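Search this blog Go

Handover timing, part two

Posted 22 July 2020 in Robots / Methods

In the last post I said I would write up the change we made to how the two arms agree on a handover. It is a small change and it took most of the spring.

The old method worked from positions. Each arm planned its own path to a meeting point over the table, and the giving hand opened when both wrists were within tolerance. That works well when the box is where the planner thinks it is. When the box is off by a little, the giving hand opens too early and the box drops.

Yayra Mahama suggested we stop using position as the trigger. The arms still plan to a meeting point, but the release now waits on finger load. The giving hand watches how much of the weight it is still carrying and lets go only when that number falls and stays down. Kwesi Ackah wrote the filter. He started with a window of 700 milliseconds, and we have not found a reason to change it.

All the runs use light cardboard boxes on the same table. We kept the arms and the planner exactly as they were for the old method, so the release rule is the only difference.

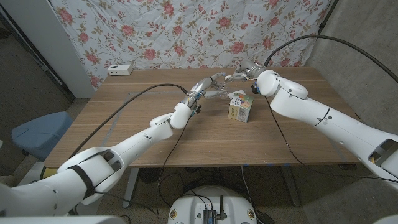
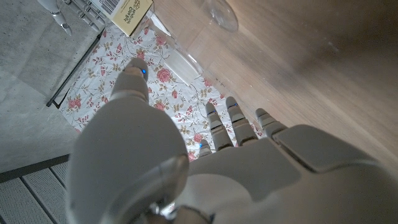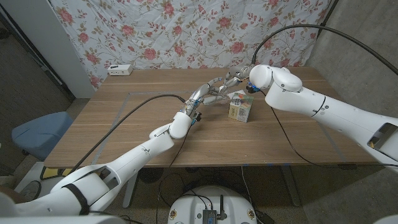 The box in the first and third pictures is standing on the table, with the two arms close together over it. The middle one is a close view of a hand.

We ran 303 handovers with the new rule. The drop rate came down to roughly a third of what it was. Most of the drops that remain are cases where the receiving fingers close on a corner and the box turns as the weight shifts. The load signal looks fine right up to the point where it goes wrong, so the filter can't help with those. Theophilus Ansah thinks a second check on rotation would catch them. I am less sure – it would mean slowing everything down again, and the new rule already adds a short wait to each handover.

There are 2 things I would do differently. I would log the finger loads from the first day, which we did not, and so the early position-based runs can't be compared in detail. I would also use more than 4 kinds of box. Ours are all close to the same size, and I don't want to claim anything about bottles or bags.

Cecilia Amegashie is cleaning up the code under the name Arnitz. It should be ready to share in September. Until then, email me if you want the filter settings.

Filed under: two-arm work, grasping, results
Contact | © 2020 Kwabena Sulemana | Back to top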